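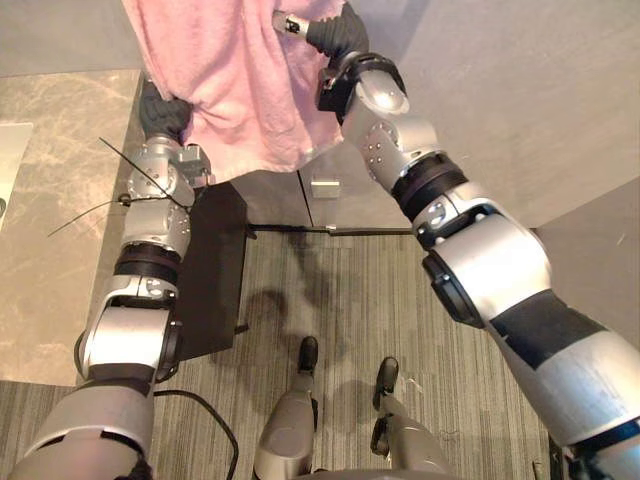

Sadia Mengal wanted to know where the other households went. If 359 of them signed up to try the new laundry sheet and the report only talks about 257, she asked, what did the rest find out, and why can't the people paying for the stuff read about it?

ANDOTERO ASKS STUNPORT TO SHOW ITS WORK ON "ONE-RINSE" LAUNDRY CLAIM

Household testing group says the savings promised to Windgate residents rest on a trial that leaves out too much

WINDGATE, Aug 31, 2020. Andotero, the household products testing group, today called on Stunport to release the full results of its home laundry trial in Windgate, and to stop using the trial in its advertising until it does.

Stunport makes Du, a thin dissolving sheet that goes into the wash in place of liquid or powder detergent. The company says that a household that switches to Du can skip the second rinse, and that skipping the second rinse cuts the water used on laundry by "almost 20 percent." The line is on the box, on the side of the buses, and in the flyer that went out with the Windgate utility bills in May. It has also started turning up in news stories, usually without the word "almost."

We have no quarrel with the sheet as a thing that gets clothes clean. In our own washes it did a fair job on everyday dirt, a middling job on cooking oil and a poor job on grass. It is light, it is easy to store, and it won't leak all over the cupboard. If Stunport had left it there, we would have printed our usual short review and moved on to dish soap.

What we doubt is the water.

The savings claim comes from a summary that Stunport put on its website in the spring. The summary is four pages long, and one of those is a cover. It says that households in Windgate "were enrolled" and that they "reported reduced water use over the trial period." A chart shows a tall bar and a shorter bar. Neither bar has a number on it. There is a footnote in small type, and the footnote is where both household totals appear: 359 enrolled, 257 in the final analysis. It gives no reason for the difference. It says only that "incomplete responses were excluded."

Some people always drop out of a home trial. They move, they get bored, the machine breaks, the form ends up under the cat. Any group that has ever asked the public to fill in a form every week, ours included, expects to lose a share of them. But a laundry trial has a special problem. The person who tries one rinse, finds the bath towels stiff or the pillowcases slick, and goes back to the old way is exactly the person who stops filling in the form. Take those people out and what's left is a group who were happy to carry on. Of course they used less water. They were the ones still doing it.

We wrote to Stunport to ask whether that is what happened. The reply thanked us for our interest in sustainable living.

We wrote again, with shorter questions. We asked how long the trial ran. We asked whether the households were on metered water and whether anyone read the meters. We asked whether the families were told ahead of time what result the company hoped to see. We asked what kind of machines they had, and this one matters a good deal, for reasons given further down. The second reply said the full data was "commercially sensitive" and sent us a link to the four-page summary.
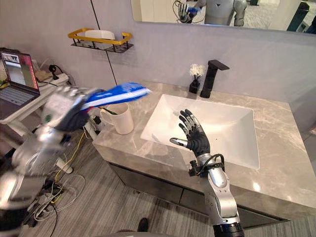

The word "reported" also bothers us. As far as we can tell from the summary, the water savings were worked out from what people said they did: how many loads, how full, which setting. People are kind to themselves on forms of this sort. They remember the full loads and forget the single pair of jeans run through on a Sunday night. They put down the setting they meant to use. There is nothing dishonest about it, and it's the reason meters exist.

Then there is the matter of hand washing, which the summary leaves out completely. Plenty of households in Windgate don't run everything through a machine. Sweaters, delicates, baby things and anything with a stain get done by hand, under a running faucet, and a running faucet gets through water quickly. If a family cut one rinse in the machine and then gave the towels an extra going-over by hand to get the soap out, the form wouldn't have caught it. We don't know that anybody did this. Neither, on the evidence published, does Stunport.

"I keep hearing that we should applaud the direction they're going in," said Faisal Rana of Andotero. "Fine, but I'd like to see the map first. They've picked one number, they've put it on a bus, and when you ask where it came from you get a picture of two bars. My guess is that there's some saving in there for some people. I wouldn't bet my own water bill on it being the one they're printing."

Now to the machines. Older top loaders fill the whole tub for each rinse, so dropping one rinse in a machine like that saves a good amount of water. Many newer front loaders use far less to begin with, and a lot of them decide for themselves how much to rinse. Some won't let you drop a rinse at all. On others, the extra rinse is already off unless you turn it on. For people who own one of those, Du's big promise is that they may go on doing what they were doing before, with a different product. A single savings figure for all of them makes no sense. It would be like printing one gas mileage for every vehicle in the parking lot.

We'd also point out that nothing about skipping a rinse belongs to Du. Anyone can try it tonight with the detergent they already have, especially if they use less of it. Most people pour too much. Our readers write in about this more than almost any other laundry question, and the answer is dull and free: use a smaller dose, see whether the clothes come out all right, and if they do, keep going. It's hard to sell that answer in a box.

On price, the sheet costs more per load than the store-brand powder we normally measure against, and the box is careful to give the cost "per sheet" when it suggests 2 sheets for a large or heavily soiled load. Towels and bedding count as large. So does most of what a family of any size puts in the machine. We would like to know whether the trial households used one sheet or two, and whether the savings held up in both cases. That was question five in our letter.

The company's supporters have told us that it is mean-spirited to pick at a product that is at least trying. We have heard this before, about other products, some of which are no longer sold. Water costs real money here, and people in Windgate are being asked to change what they buy on the strength of a number. The utility put that number in an envelope with its own name on the front. We have asked the utility whether it looked at the data before the flyer went out. It told us that the flyer was "a partner message" and that partner messages are not checked. We think residents who opened the envelope might have liked to be told.

What Andotero is asking for:

Release the results for every household that enrolled, with names and addresses removed, including the ones that quit partway and whatever they gave as a reason.

Say how water use was measured. If it was worked out from forms, say so on the box in type of the same size as the claim.

Give separate results for top loaders and front loaders.

State how many sheets were used per load.

Until then, take the claim off the buses.

None of this needs a new study. If the trial was done as described, the records already exist, and a person with a spreadsheet could have them ready in a few days. If the full results back up the claim, we will say so in a release as long as this one, and we'll send it to everyone who gets this one. We don't expect to have to write it, but we've been wrong about cleaning products before. We were very rude about wool dryer balls and have since come round a little.

Windgate residents who took part in the trial, and above all those who left it early, are invited to get in touch. We are interested in what you were told at the start, what you were given, how your laundry felt at the end of it, and whether you still have copies of your forms. Old water bills are useful too. We won't pass on names to Stunport or to the utility.

Andotero buys everything it tests at full price from ordinary stores, and takes no advertising. The boxes of Du used in our washes were bought in Windgate. Our stain results, with the wash settings, doses and water temperatures for every load, can be had by anyone who asks, Stunport included.

Press contact: Faisal Rana, Andotero. Copies of both letters to Stunport, and both replies, are available on request.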